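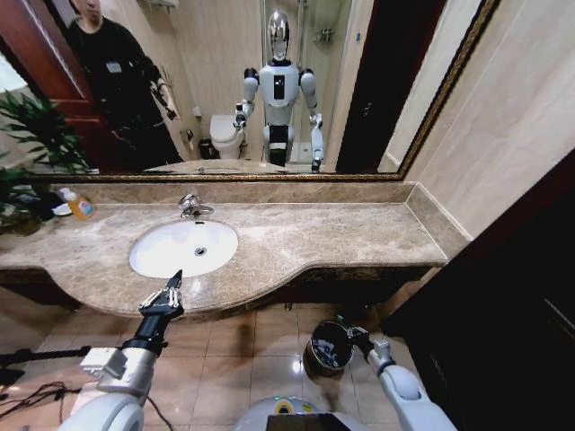 Posted by dripline_k, member, 2012-05-19

Slow drain in bathroom sink, already cleaned the stopper

Bathroom sink takes forever to empty. I pulled the stopper and got the hair out, then poured in a bottle of Dredeck gel, left it overnight and flushed with hot water. It was fine for a couple of weeks in March and now it is as bad as before. The tub in the same room drains normally. House is in Chisholm, older pipes under the floor. A plumber quoted me 400 to come out and snake it, which seems like a lot. Anything else I can try first?

Reply 1
If the tub is fine then the clog is between the sink and where the two lines join. Put a bucket under the trap and take it off by hand -- the nuts are usually plastic and only need to be hand tight going back on.
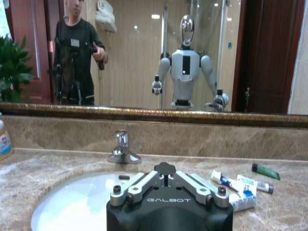 Clean the trap in a different sink, with an old bottle brush. If it was already clear, run a hand snake into the wall pipe. Six feet was enough on mine. Stop using the gel, and wear gloves when you open the trap in case some is still sitting in there.

Reply 2
Same thing happened to me in Detby, it was the vent. Call someone.

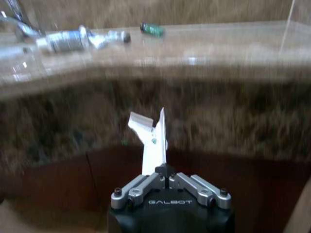 Pasasthorpe Home Repair Club, Plumbing Help Desk

Reply 3
Try the trap first, as above. A blocked vent normally makes the sink gurgle, so listen for that. Plug the overflow with a wet rag before you use a plunger or you will just push air out of it.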